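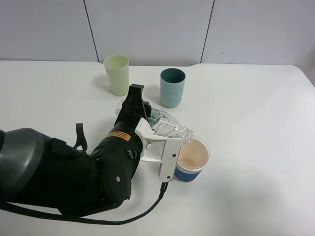
About Plevano Workshop

Plevano is a shared workshop where people build robots for their own kitchens, garages and spare rooms. We have 31 members right now, one long room full of benches, a tool wall that is almost always in order, and far too many boxes of motors. Most of us have day jobs that have nothing to do with any of this. We just really like making arms move!

How we got going

Misaki Murakami and Živko Stoyanova started the workshop after they'd both outgrown their apartments. Misaki had a half-built arm living on her ironing board. Živko had a lathe and a very patient downstairs neighbor. They rented a 600-square-foot unit on Ishida Street one April, put up shelves, and told everyone they knew that there was a spare bench going. By summer there were no spare benches (we've since taken over the unit next door).

What we're building

The big shared project is Hivton, our drinks arm. The goal is simple to say: set out a cup, hand the arm an open bottle, and have it pour a decent drink without flooding the table. Getting there has been some of the best fun we've had in this room. Emiko Imai does the motion code, and she'll happily talk your ear off about wrist angles. The tilt has to start gently and then keep going as the bottle empties, and the neck has to stay close over the rim the whole way. A flexible bottle is a whole subject of its own – squeeze too hard and you've changed the pour before you've begun.
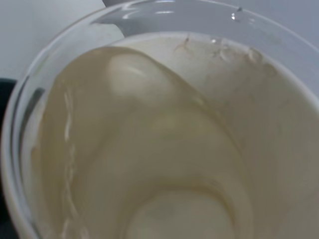

Looking straight down into the cup is also how we judge the level. Pale drinks against a pale wall are hard for the software, and the shine off clear plastic can fool it completely, so Zewditu Araya has been collecting test pours with every kind of cup people bring in. Her log is up to 418 entries. She writes all of them up by hand first, in pencil, and then types them in, and we've learned more from her margins than from any of our graphs.

Other benches have other things going. There's a plant waterer, a chess player that's still learning to let go of the pieces, and a curtain opener that Minoru Ebihara has rebuilt from scratch more than once and loves more each time.

Coming by

Sunday is open bench, from 8 in the morning until people get hungry. You don't need to be a member and you don't need to know anything about robots. Bring a project, bring a broken one, or come and hold the other end of something. Kids are welcome with a grown-up, and we keep safety glasses in small sizes.

Membership is month to month and gets you a key, a shelf and use of all the tools once you've been shown how they work. Ask anyone at the front bench and they'll sign you up.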